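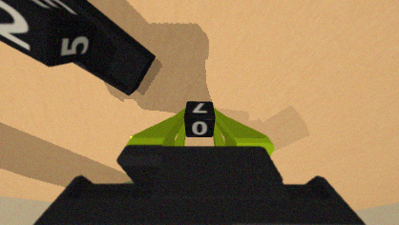
Visite de la synagogue de Trimon et de son petit musée

Dimanche 16 août, notre groupe de lecture biblique a passé la journée à Trimon, à l'invitation de la communauté juive de la ville. La visite était prévue depuis le printemps. Nous avions lu ensemble une partie du livre de l'Exode pendant l'hiver et plusieurs d'entre nous souhaitaient voir comment ce texte est lu, chanté et étudié ailleurs que dans nos salles paroissiales.

Le départ s'est fait en car depuis la place de Mirani. La route longe la Tasava jusqu'au vieux pont, puis monte vers le quartier haut. Le car ne peut pas entrer dans la rue de la synagogue, il faut descendre au parking du marché et finir à pied. La montée est raide mais courte. Les personnes qui marchent difficilement peuvent être déposées derrière le bâtiment, par la cour de l'école, à condition de prévenir la veille.

De l'extérieur, on passe facilement devant sans rien remarquer. La façade est alignée sur celles des maisons voisines et seule une inscription en hébreu, au-dessus de la porte, indique de quoi il s'agit. C'est un verset du psaume 118 : « Ouvrez-moi les portes de la justice. » Les hommes sont priés de se couvrir la tête. Des calottes sont proposées dans une corbeille à l'entrée, mais une casquette ou un chapeau conviennent aussi.

Notre guide nous a d'abord fait asseoir dans la grande salle. Elle a expliqué la disposition des lieux : l'arche sainte au fond, du côté de Jérusalem, qui contient les rouleaux de la Torah, la lampe qui reste allumée devant elle, et l'estrade au centre, d'où se fait la lecture. Les bancs entourent l'estrade sur trois côtés. La galerie, à l'étage, servait autrefois aux femmes. Elle est fermée depuis la réfection du plancher et sert maintenant à ranger des livres.

La communauté possède trois rouleaux, dont un seul est encore utilisé. Les deux autres ont des lettres effacées et ne peuvent plus servir à la lecture publique tant qu'un scribe ne les a pas réparés. Le travail est long et coûteux. On nous a montré le rouleau en usage, ouvert sur une table, à un passage de l'Exode que nous connaissions : la sortie de la mer et le cantique de Moïse. Les colonnes y sont disposées d'une manière particulière, avec des blancs entre les groupes de mots, un peu comme les briques d'un mur. Aucune traduction imprimée que nous avions apportée ne rend cette mise en page. On ne touche pas le parchemin avec le doigt, on suit le texte avec un pointeur.

Un membre de la communauté a ensuite chanté les premiers versets, puis les a repris lentement, phrase par phrase, pour que nous puissions suivre. Il a rappelé que l'air de ce passage diffère de celui du reste de la lecture et que l'assemblée se tient debout. Plusieurs personnes ont posé des questions sur les signes de cantillation. Ils ne figurent pas dans le rouleau et le lecteur doit donc les savoir par cœur, ce qui demande des semaines de préparation pour une seule lecture.

La discussion qui a suivi portait sur la sortie d'Égypte et la manière d'en faire mémoire. Chez nous, on l'entend surtout lors de la veillée pascale, comme annonce de la résurrection. À Trimon, on a insisté sur le fait qu'elle est rappelée chaque jour dans la prière, et sur l'obligation de la raconter aux enfants. Les deux lectures ne se confondent pas, et nos hôtes l'ont dit simplement. Une personne de notre groupe a demandé si cela les gênait de nous entendre parler de ces textes comme de « l'Ancien Testament ». On lui a répondu que le mot était chargé, mais qu'il valait mieux en parler que l'éviter. Nous avons continué sur ce sujet pendant le repas.

Le déjeuner était servi dans la salle communautaire, de l'autre côté de la cour. Repas froid, sans viande : salades, œufs, poisson, pain, fruits. Nous avions été priés de ne pas apporter de nourriture, la cuisine étant cachère. La prière après le repas a été dite en hébreu, avec un feuillet bilingue pour les visiteurs.

L'après-midi était consacré au musée, qui occupe 2 pièces au rez-de-chaussée. La première retrace l'histoire des Juifs de la ville. Le document le plus ancien est un registre de taxes de 1322 où figurent plusieurs chefs de famille. C'est une copie, l'original étant conservé aux archives d'Altulau. La seconde pièce présente des objets du culte domestique : lampes de Hanoucca, plats pour le seder, coupes, une boîte à épices en forme de tour. Les notices sont claires mais placées très bas et l'éclairage est faible. Avec un groupe comme le nôtre il faut entrer en deux fois, on s'y gêne vite.

La bibliothèque se visite sur demande. Elle compte 700 volumes, surtout des livres de prières et des commentaires, et une série de haggadot illustrées que nous n'avons vues que rapidement, car il fallait reprendre le car. Ceux qui s'intéressent aux livres feront bien de prévoir une heure de plus.

Quelques indications pour ceux qui voudraient y aller. Le lieu est fermé le samedi et les jours de fête. En septembre, avec les fêtes d'automne, les visites sont rares et il vaut mieux téléphoner avant. L'entrée est libre pour la synagogue, le musée demande 3 euros par personne. Une pièce d'identité est exigée à la porte et les grands sacs restent au vestiaire. Les photographies sont autorisées dans le musée, mais pas dans la salle de prière.

Nous sommes rentrés à Mirani en début de soirée. Le groupe reprendra ses lectures à la rentrée avec la suite de l'Exode, à partir du chapitre 16 - la manne. Nos hôtes de Trimon ont été invités à la première rencontre et ont donné leur accord de principe, la date reste à fixer avec eux. Les personnes qui souhaitent recevoir le feuillet bilingue distribué au repas peuvent le demander à l'accueil de la paroisse.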